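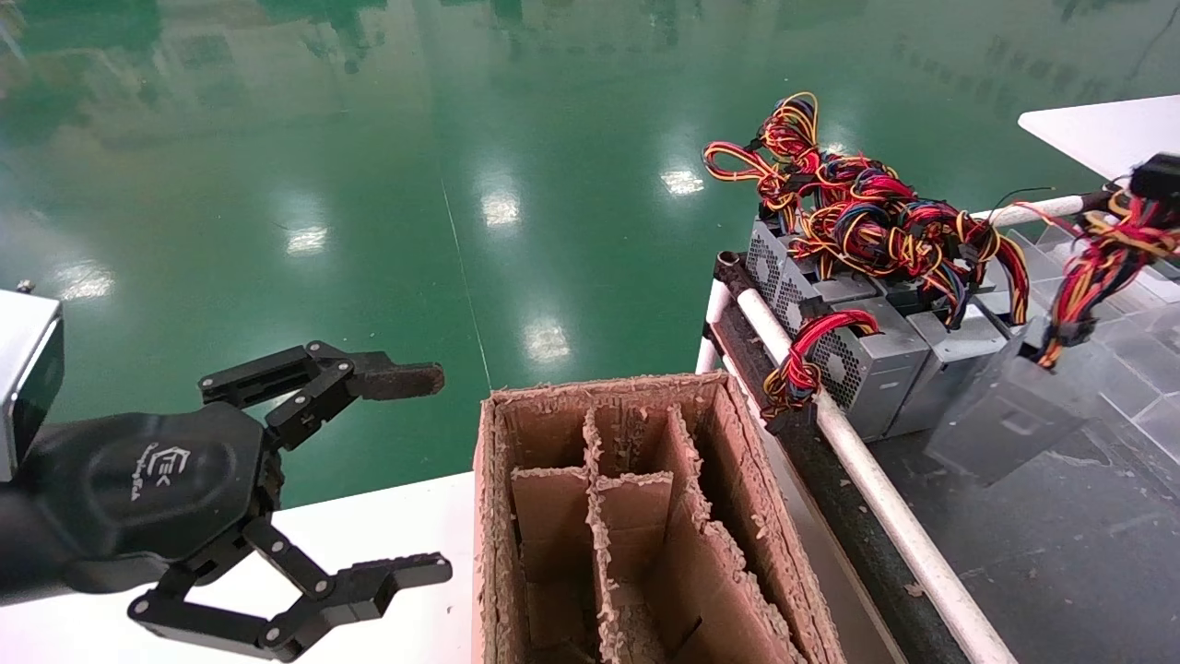 An open cardboard box with torn upper edges.

Moving to Clerkow Apartments: Your Questions

Can I get in before the first?
No. We ask every August and the answer keeps being no.

Where do I put the truck?
Behind the building on Saliba Street. The front is a bus stop, and the drivers have opinions.

How big is the elevator?
Big enough for a loveseat. Sofas take the stairs, along with whoever bought them.

What about my empty boxes?
Flatten them and put them in the blue bin. Boxes left in the hall cost you $12 each.

Is there a deposit?
$100 for the elevator key. You get it back when we get the key back.

Who do I call if I'm stuck?
Philomena Dramani in the office, until 4. After that, try your neighbors.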